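Is anybody counting what gets fixed?

The Brullalholm repair grants are back for another round, and so is the claim that they are changing how we deal with broken appliances. I'd like to believe it. I've read the summary twice now and I still can't tell you how many toasters went home working.

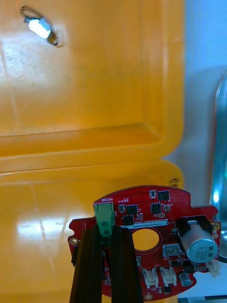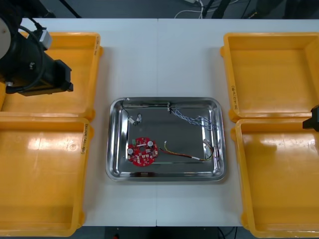
A red circuit board with a green terminal block, and yellow trays on a white work table.

Ramiro Palacios
Waste and Recycling Columnist

The number the town likes to quote is 414. That's how many items were "diverted" through repair programs up to the end of January. It has been in the mayor's remarks, on the banner at the Skevmont transfer station and in the last issue of this newsletter, where I let it pass without a question. My mistake.

Diverted, as the grant guidelines use the word, means an item was brought in and logged. A kettle that got a new switch is diverted. So is a kettle that somebody opened up, frowned at and handed back. When I phoned to ask what happens to the second kettle, I was told that the owner "leaves with a better understanding of the product." Then, presumably, the owner puts it in the garbage.

I don't blame the people doing the repairs. I've sat across from a few of them and they work hard for very little thanks. One fellow at Farik Hall spent most of an afternoon on my late aunt's radio and had it playing by supper. But he keeps his own notebook, with a column for fixed and a column for not fixed, and he says the grant form has no place to put either one.

That seems an odd thing to leave out. The first round of grants was worth $2000 for each group, which mostly went to hall rental and insurance. The new round asks groups to show "reach", "engagement" and "neighbourhood presence". You could meet all of that with a good poster and a plate of squares.

Then there's the matter of parts. Anyone who has tried to buy a control board for a dishwasher knows how this goes. The part is out of stock, or it comes only as a whole assembly at more than half the price of a new machine, or the dealer won't sell it to you at the counter. The Pacheco report, which the town paid for and then put at the bottom of its website, spends four pages on parts and concludes that they are the main reason repairs fail here. The grants don't cover parts. They don't cover a shared parts shelf either, though two groups asked for one last time and were told storage was outside the scope.

Meanwhile the town's waste plan has us cutting landfill tonnage in half by 2036. I went looking for the share of that cut that is supposed to come from repair. There's a paragraph with the word "culture" in it and a drawing of a screwdriver.

Supporters of the program tell me I'm missing the point, and that getting neighbours in a room together is worth the money by itself. Maybe so. I like my neighbours. If that's what we're paying for, let's call it a social grant and stop adding it to the landfill numbers. A room full of pleasant people and dead vacuum cleaners is still a room full of dead vacuum cleaners.

What would satisfy a crank like me? Add one line to the form: did it work when it left, yes or no. Add a second line for what part was missing, if one was. Phone a handful of owners six months later and ask whether the thing is still running. Let groups spend some of the money on fuses, belts and switches, the cheap stuff that wears out first. None of this needs a consultant.

I sent those suggestions to the town office when the new forms came out. The reply thanked me for my engagement, so I expect I've been logged.

Applications for the new round can be picked up at the Brullalholm town office, front counter, until 4 p.m. on weekdays. If your group has kept its own tally of fixed and not fixed, I'd be glad to see it. Leave a copy in the newsletter box at the library and mark it with my name.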